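Desk mats on gloss white desks — worth it or not?
Forum: Home and Office > Desks and Storage
Page 1 of 1

marlpit_
Our office changed all the desks in February and we now have gloss white tops, the shiny sort. They look fine until about ten in the morning, when the overhead lights come on properly and I get glare straight in my eyes. They also show every ring from every mug and bottle. I'm thinking of buying a black fabric mat to cover most of my space. Has anyone done this and kept it longer than a few months? Budget is small. I've looked at the Civar and the Zatari and can't see much difference apart from the edges.

tenterhook
I've had the Civar for 3 years. Plain cloth top, rubber back, rounded corners. It has stayed flat. The edge isn't stitched and hasn't frayed, but I don't pick at things. Mine is 300 mm deep, and I wish I'd gone for the 400 because my wrists end up off the front.

quillon
Don't bother. Cloth mats collect crumbs and dust, and a black one shows all of it. Wipe the desk down at the end of the day and turn the overhead light off if they'll let you.

marlpit_
They won't let me. It's one switch for the whole row.

dunnock77
I went from cloth to a wipeable one (Lirnora, the dark grey) and went back to cloth. The wipeable one was nearly as shiny as the desk, so it did nothing for the glare. It also stuck to my forearms in warm weather. Cloth is duller and that's what you want under a strip light.

quillon
And when you knock a coffee over it?

dunnock77
Then I wash it in the sink. It takes a night to dry over the back of a chair.

Chinyere Okafor
I do the desks at our place, so I've seen a lot of mats come and go. The ones that last are the ones people keep clear. Most of the trouble is that people buy a mat and then use it as another shelf, so it gets covered in post and chargers and never gets cleaned.

What I suggest is moving everything you don't touch in the day off the mat. A long shallow tray along the foot of the partition takes up hardly any depth. Boxes go to one side, standing on end if they'll stay up. Small parts go in a tray on the other side. Then the only thing on the mat is whatever you're working on and a drink with a lid. I keep to water in a screw-cap bottle, at the back of the mat where my elbow doesn't go.

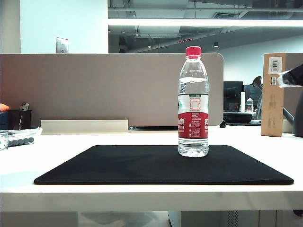
Does a cloth mat need to go right to the front edge of the desk?
Leave a small gap at the front, so the mat doesn't curl over the edge and get rubbed by your sleeves.

Last thing, measure between your trays before you order. People measure the whole desk and then the mat rides up against something at one end and won't lie flat.

tenterhook
Agree on the gap. Mine crept forward until I put a couple of bits of double-sided tape under the back corners.

quillon
Tape on a gloss top will leave marks when it comes off. If the desks belong to the office you might be asked about that.

tenterhook
Mine came off clean with a bit of washing-up liquid. It's my own desk though, so fair enough.

sallowfield
I'd disagree about keeping the drink on the mat. Put it on the bare desk. Water wipes off gloss in a second, but a damp patch on cloth sits there all afternoon and picks up dust.

Chinyere Okafor
It's a matter of what you'd rather clean. A bottle slides on gloss if you catch it, and it grips on cloth. If the cap's on it doesn't make much odds.

sallowfield
People don't put the cap back on, in my experience.

marlpit_
I do. Thanks all. I measured at lunch and I've got room for the 400 deep one if I move the pen pot. Going to try the Civar. Does it smell when it's new? I had a mouse mat once that stank of rubber for weeks.

tenterhook
Roughly 4 days, then nothing. Unroll it face down somewhere with a window open, and put books on the ends.

dunnock77
The Arruda one doesn't smell at all, if that's a worry, but it's thinner and you can feel any grit under it.

quillon
Still think a cloth and a spray is cheaper.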